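**Toy sort, Friday, July** – Grube room

Started at 10 with the mixed load. Cloths go in with everything else, as Orlando asked.
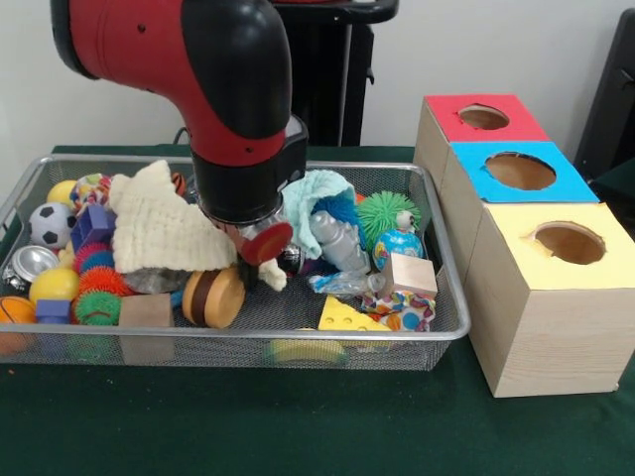
Sorting order is still open. I'd do balls first. The soccer ball and the yellow ones along the left side of the basket are easy to get at, while the spiky rings sit close together. Cloth after that.
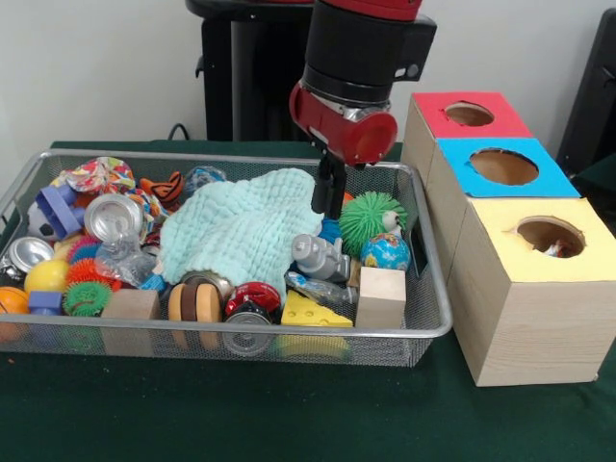 Small blocks last. Yasir wants the list kept to one page.

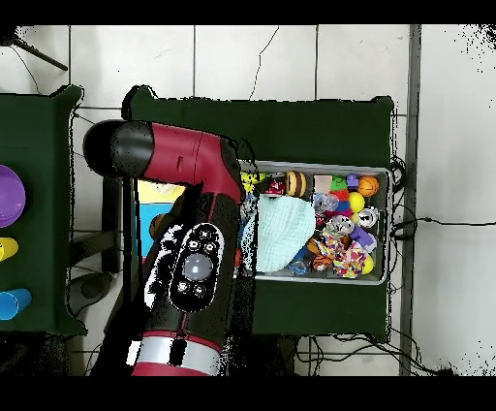
*Mixed load, mint-green cloth on the left.*

Box labels still to do – ask Kaan about tape.
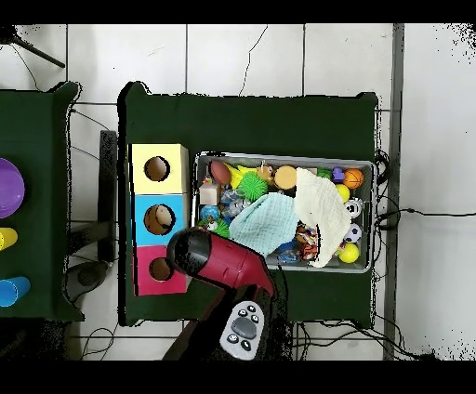 Lucero would wash the cloths separately and keep them out of the toy count.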